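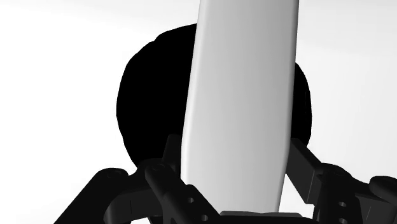 Manon Hawthorne writes that on her unit the zero drifted after every filter change, and that it stopped once she let the sensor settle with the inlet capped before saving the new baseline. Section 4.3 has been changed to include that step.

4.3 Setting the baseline on the Jinmont air monitor

The baseline must be set at first installation, after each filter change, and whenever the monitor has been moved to another room. Readings taken before the baseline is saved are stored in the log but are marked with a dash in the status column.

Before you begin, check that the firmware is at release 2 or later. Units on the earlier release do not have the Hold function and should be updated as described in section 3.1.

1. Mount the monitor on its wall bracket or stand it on a level shelf. Leave the grille on both sides clear.
2. Connect the power adapter. The status light blinks amber during start-up.
3. Wait until the light is steady. On a cold unit this can take several minutes.
4. Fit the rubber cap supplied with the monitor over the inlet. Press until the rim sits flat against the housing.
5. Open Settings, then Sensor, then Baseline. Select Hold.
6. Leave the unit undisturbed for 60 minutes. The display dims during this period and the fan runs at low speed.
7. When the display shows READY, select Save. Do not remove the cap before the message "Baseline stored" appears.
8. Remove the cap and return it to the clip inside the battery cover.

Note: If READY does not appear, the sensor has not reached a stable value. The usual causes are a cap that is not seated and a filter with the shipping film still attached. Correct the fault and repeat from step 4.

Caution: Do not use tape, putty or a plastic bag in place of the cap. Adhesive residue on the inlet gives false high readings and is not covered by the warranty.

4.4 Placement

Keep the monitor away from stoves, humidifiers and open windows. Direct sunlight on the housing raises the internal temperature and the humidity value will read low. A height between a table top and a standing adult's shoulder is suitable for most rooms. In a bedroom, place the monitor on the side away from the radiator.

Do not mount the unit inside a closed cabinet, even one with vents.

4.5 Logging interval

The memory holds 500 records. When it is full, the oldest record is overwritten without warning. Export the log before changing the interval - the change clears the memory.

1. Open Settings, then Log, then Interval.
2. Select Short, Medium or Long. Medium is the factory setting.
3. Confirm with the side button. The unit restarts.

Short is intended for fault finding and gives frequent entries. Use Long if the monitor is left in a vacation home or other place that is visited rarely.

Note: The clock is not adjusted for daylight saving time. Entries made after the change will appear one hour off until the clock is set by hand (section 5.2).

Revision history

September: step 4 added, step 6 reworded, note on shipping film moved from section 6. Text checked by Ilse Maes.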